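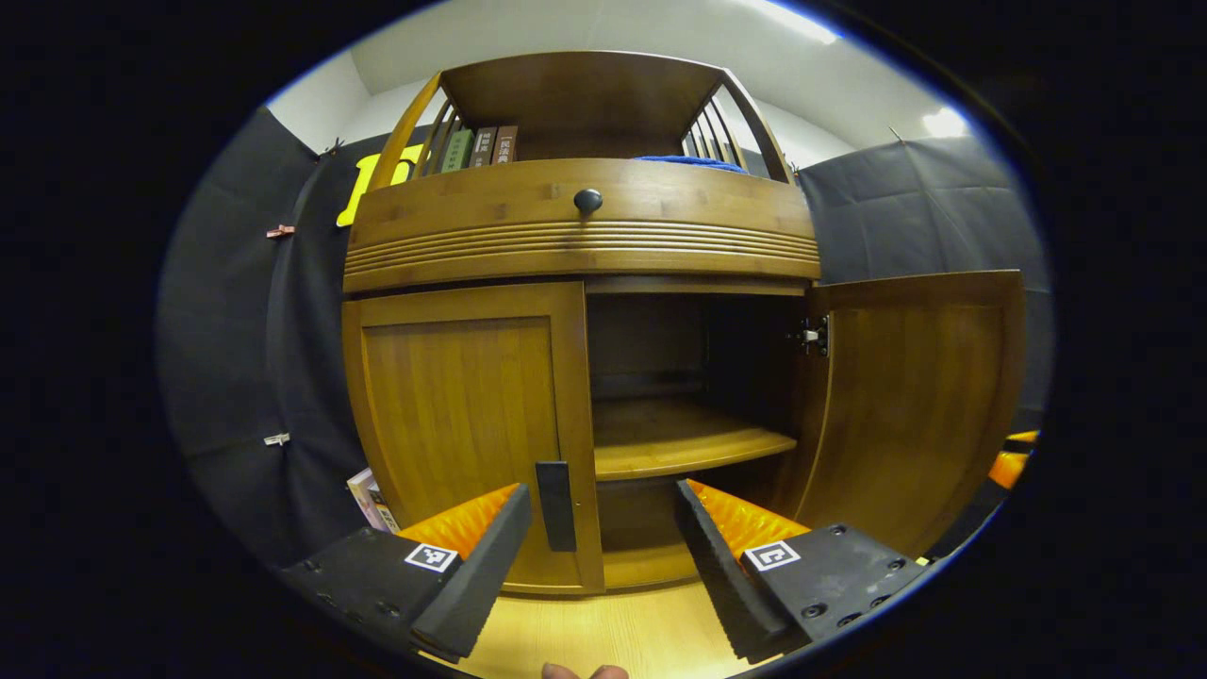

*Bamboo cabinet, right door open. Three books and a blue cloth up top, a bare shelf inside.*

Leave it empty. That's the whole argument, you can stop reading if you're busy. I'm busy too, writing this between two loads of washing.

I have been tidying for other people for nine years now and the question I get more than any other is what should go in the cupboard. The small one. Everybody has a small one. It sits in a hall or at the end of a bed, it has a drawer and a couple of doors, it was bought because it was nice, and then it becomes the place where batteries go to die. What should go in it? Nothing, for a month. People hate this answer. Vignesh Naidu, who I clear houses with, says I'd get more repeat work if I sold them baskets. Probably true.

Look at the shelf inside that cupboard. Whole width of the thing, clear. I find that restful in a way I can't quite defend. And then the top, open to the room, three books standing up at the left and a blue cloth in a heap at the right end. I'd leave those too. I'll come to the cloth.

First the empty part.

We treat storage like a debt. You own a shelf, so you owe it something. Last December I helped Bindu Thomas with her mother's flat in Olulcombe, second floor, no elevator, and we filled 100 bags. Bags! From a place you could cross in a few steps. Almost all of it came out of things with doors. The tables were fine. The kitchen counter was fine, her mother wiped it down every night of her life. But open a door and there it was, gift wrap folded in quarters, lids, a phone charger for a phone from another age, the warranty for a toaster and no toaster. Bindu kept saying but it always looked so neat in here. It did look neat. Doors are very good at that.

So I don't trust doors. I like them, I just don't trust them. A door lets you put something down without deciding about it, and most clutter is stuff that was never decided about.

An open shelf is harder to lie to. You see it on the way to bed. Three books on an open shelf is a choice you make again every day whether you know it or not, and if you get sick of looking at them you move them or you read them. Same three books behind a door would be there until the funeral. Sorry. But yes.

Prakash Krishnan disagrees with me on this and since he's read a draft I should give him his say. His point is dust. Open shelves get dusty, closed ones don't, and the sort of person who writes essays about open shelves isn't the sort who dusts them. Fair. I dust mine when someone is coming. He also says that rounded furniture and spindles down the sides are lovely in a shop and murder with a duster, and that a plain box would be a kinder gift to whoever cleans. I gave that some thought, on the bus, and I still want the spindles. You can see a bit of light through slats. A plain box just stands there being a box. And a piece you like looking at is a piece you're less likely to heap things on, that's my experience anyway, people pile onto furniture they don't respect.

Also bamboo. I have a soft spot. My first proper client had a bamboo chest from a place called Groltetti, long closed I think, and she'd paid 518 for it, and told me the number each time I came as if I might knock it down. Honey colored, like the one at the top of this page. She kept one tablecloth in it. One! I was twenty-something and thought it was a waste of a good chest and I told her so, more or less, and suggested she use it for the winter blankets. She did. Next visit the lid wouldn't shut and she was miserable. I've felt bad about those blankets ever since.

OK, the drawer. A drawer is where I give in. If the cupboard has to be empty and the top has to be on show then you need one place to be a pig in, and a wide drawer with one knob is perfect. Keys, stamps, the tape measure, the good pen, the bad pens. I don't organize drawers. There are dividers you can buy, Flekport do a set, Vignesh loves them, he'd put dividers in a soup bowl. I think a drawer wants to be shuffled through. You open it, you shove your hand about, you find the thing or you find something better. When it won't close you tip it out on the bed and start over. That's the entire system and it costs zero.

Now the cloth. Someone will say a crumpled cloth on a nice shelf is mess, and that a person with opinions about tidying should fold it first. I used to fold everything. I folded a client's dishcloths into thirds once, while she was talking to me about her divorce, and I don't think I heard much of it. There's a kind of tidying that's really just not wanting to sit still. A cloth left in a heap does no harm to anyone. It's one thing. It takes a second to pick up. What I'd worry about is the cloth that gets folded beautifully and put behind the door with eleven others and is never a cloth again.

I know how this sounds to anyone with kids and two rooms. Valentin Bălan wrote to me after my last piece, he's raising three in a rental over on the Cuadros side, and he said, and I'm quoting because it stung a bit, "an empty shelf is a thing for people who have somewhere else to put it all." He's right, and I went back and forth over whether to write this at all. You can't tell a family in 269 square feet to keep a cupboard bare for the look of it. I wouldn't. If you need the shelf, use the shelf, please, fill it to the hinges.

But I wrote back and asked what was in his hall cupboard and he went and looked. Took him a while to answer. Half of it was coats, real coats, worn that week. The other half was a box belonging to the people who rented before him. He'd been walking round a strangers' box for the whole lease. He still had less room than he needed after it went, I'm not claiming a miracle, but the boots went in there and the boots had been in the bath.

So my rule, if you want it as a rule. Take everything out of the one small cupboard. Wipe it. Leave a door open for a while so you have to see inside when you go past. Don't buy anything to put in it, don't buy anything to put in it that holds other things. After a month you'll know what you kept reaching for that wasn't there, and that goes in. One thing maybe. Subbarao Raju did this with the cabinet by his bed and what went back was a flashlight and a bag of almonds. He's very happy. His wife has asked whether she can have the bottom half and they're in talks.

And if the month ends and you never reached for anything, then leave it. You bought the cabinet, you've already paid for the air in it. Might as well have some.

The washing is done, I can hear it beeping. More on linen closets next time, I have a lot to say and most of it is rude.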